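Search this site Enter keywords Go
Print this page | E-mail this to a friend

I'm still buzzing from Monday! Our students' union at Lindthorpe put on its evening of short talks, the third one so far, and I think it was the best yet (I know, I said that last year too).

The theme was Starting Small. We had 21 speakers on the list, from first-years to a retired ferry pilot from Boltholm, and each got just a few minutes at the microphone. I'd expected to drift off somewhere in the middle, but the talk on village choirs had me sitting bolt upright, and the one about learning Portuguese from football commentary was a joy from start to finish.

A spinning top or two, and a tray:

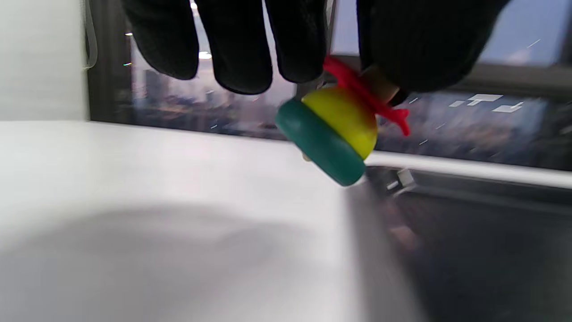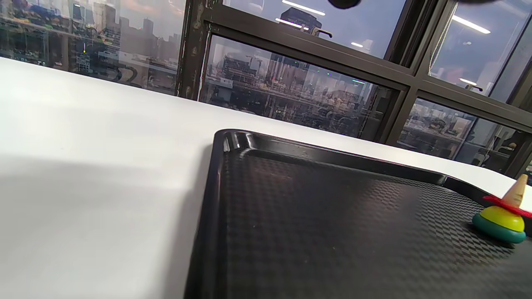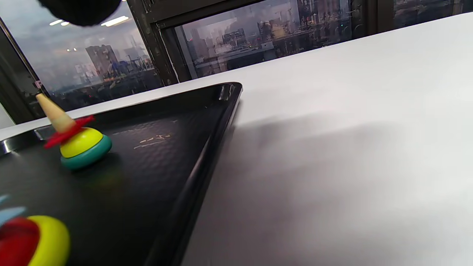
Ezekiel Boateng wrote to me the next morning that the talks were lovely but the breaks were far too short, and that he'd have swapped a couple of speakers for another half hour of chatting over tea. Fair point, Ezekiel! I missed the whole Listau exchange group that way, and I'd been wanting to ask them about their term abroad for weeks.

Still, what a night. The recordings should be up in June, once the sound has been tidied. If you're a student here and have an idea rattling about in your head, put your name down for the next one. I might even have a go myself, if I can find a subject.

Recent posts
Moving into Strobel House
A wet weekend in Boltholm
My first essay of 3000 words
Reading list for the spring term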